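Chapter 6
Setting Fence Posts

A fence is only as straight as its posts. Most repair calls in the first few years come from posts that were set too shallow or lined up by eye.

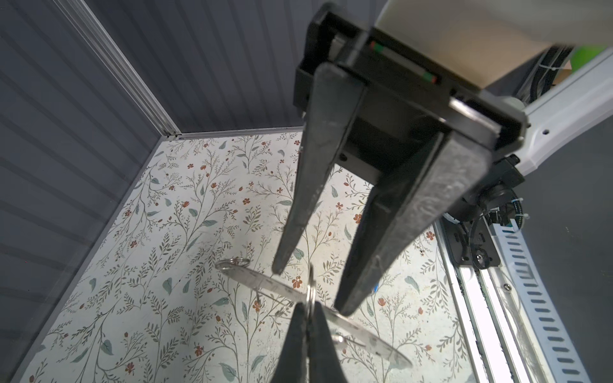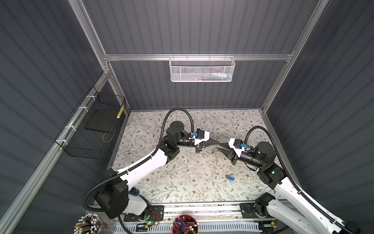 Dace Kivi

Start at the corners. Set both corner posts, let the concrete harden, and run a string between them on the side facing the street. Every line post is then set to the string, just clear of it - a post that touches will push the string out and carry the error down the row.

For a 6 foot fence, dig the holes 3 feet deep. Put gravel in the bottom and tamp it before the post goes in. In clay, make the hole a little wider at the base so that frost has less to grip.

Check each post for plumb on two faces, brace it, and check again after the pour. Slope the top of the concrete away from the post.

Gates are covered in the next chapter. Their posts need deeper holes and a heavier footing.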